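2019-12-23

Last entry before the break, so I'm allowing myself to ramble a bit. I finally got back to the walnut ink this morning, the batch made from the Zimdale husks that has been sitting in its crock under the sink since July. I had half expected to throw it out. It had a thin skin on top and smelled like a wet cellar, but underneath was the loveliest deep brown, and after straining it twice through old cotton I had enough to fill the two big jars and a little left over to play with.

I heated it very gently — no boiling this time, I learned that lesson with the Skinner batch, which went gritty and never forgave me — and let it come down by a third or so before stirring in the gum arabic. The gum went in as a syrup, made up the night before, and that was so much easier than chasing lumps of powder around the pot. I'll do it that way from now on and I'd urge anyone else who uses this recipe to do the same. 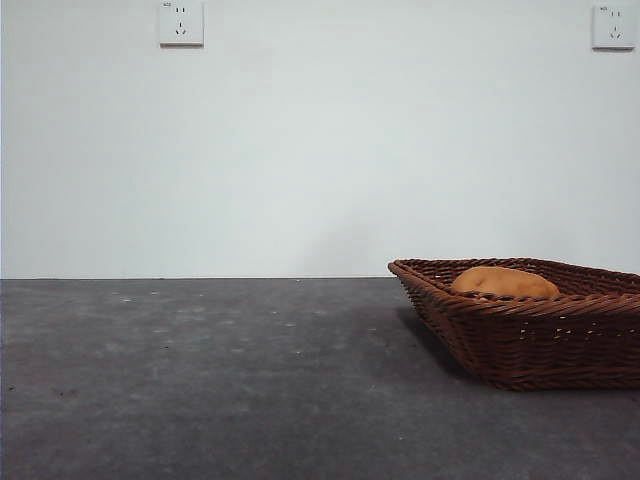 The test strips are where it got interesting. On the Pavholm paper the ink sits up nicely and dries with a crisp edge, warm in the thin strokes and almost black where the pen pooled. On the cheaper Vokdale sheets it feathers like mad, same pen, same hand. I sized 2 of the Vokdale sheets with weak gelatin to see if that helps, and they're hanging on the line now. If it works, we could use up that whole stack for the calligraphy evenings, which would please me no end, as it has been in my way for ages!

Wrote 19 strips in all, numbered on the back in pencil. Half are in the drawer in the dark, the rest are taped inside the south window for the fading test. Please don't take them down, even if they look scruffy.

Still to do: label the jars, add a clove to each against mold, and order more gum. The steel nibs want a proper rinse too — this ink is hard on them, and I left one standing in it over lunch and had to scrub it with a toothbrush.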